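Tsikata Table Pictures
A small picture set of flowers, vegetables and kitchen things

README, last edited Sun 6 December

Hello, and thank you for downloading this. If you came here from the Dreveo page you already know roughly what you are getting, but please read on anyway, as a few things have changed since April and the older notes still floating about are wrong in places.

What is in the set

Tsikata is a collection of pictures of tabletops set with the sort of things people have in a kitchen or bring into one: flowers and something to put them in, baskets of vegetables, pots and pans, cloths, cups. It started when Sena Ayaaba and I were looking for pictures of a vase and a bunch of flowers that were not yet together, and could only find finished arrangements, beautifully lit, with the stems already in. We wanted the part before that, when the vase is still standing there with nothing in it and the rest of the table is going on with its own business.

The pictures are sorted into 20 folders, one for each table setting. Every folder has 2 text files with it. The one called things.txt is a list of what is on the table, in plain words. The one called notes.txt is whatever the person writing it thought worth saying, and these vary a good deal. Ohemaa Frimpong's run to a page. Mawuli Ansah's are often a single line, though it is usually a good line.

How we name things

We had long talks about this, and I will spare you most of them. We use the word a person would use at home, so it is "saucepan" and "vase" and "basket". If a vegetable is artificial we still list it under its own name and add "artificial" after it, because a search for bok choy ought to find bok choy. Where we could not agree on what something was, we wrote down both guesses. Onion or garlic came up more than you would think, and so did the long green ones that might be several things. Please don't tidy these into one answer without asking us.

Colors are kept simple too. Violeta Godoy made a case for finer shades of red, and she may well be right, but we could never get two people to use them the same way.

The flower folders

There are 6 of these, and they are the ones people write to us about. Tulips have been the favorite by far, and I admit I am partial to them myself, particularly red ones with the heads still closed and plenty of leaf left on the stems.
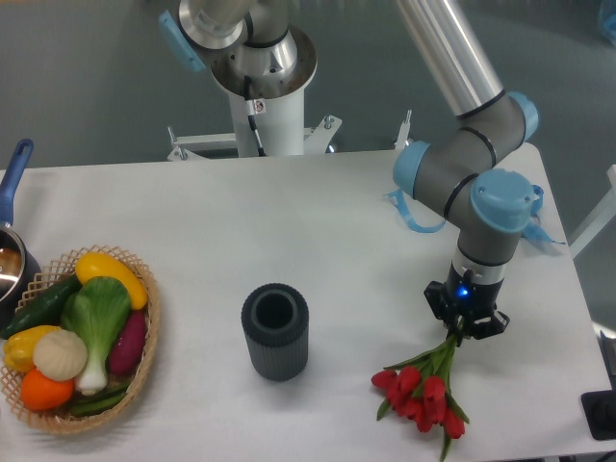 The vases we like best for this are the dark ones with a bit of ribbing down the sides. A plain white table makes them easy to pick out, and the opening shows up well from above. Wicker baskets are harder going for anyone marking outlines, especially around an open patterned rim, so Kwesi Quansah has written a short guide to doing them and put it in the folder called help. Do read it before you start. It will save you an afternoon!

Known problems

A few of the things.txt lists leave out items at the far edges of the table. The Cunberg folders had their spellings mixed ("yoghurt" and "yogurt", that kind of thing) and I have fixed all the ones I could find. The Lutex folder is missing its notes.txt, and Ohemaa is rewriting it.

Using it

You are welcome to use the set for teaching, study or your own projects. Please keep this README with any copy you pass on, and if you correct a list, send us the corrected version so that everyone gets it. Questions about the lists go to Ohemaa, and anything about outlines goes to Kwesi.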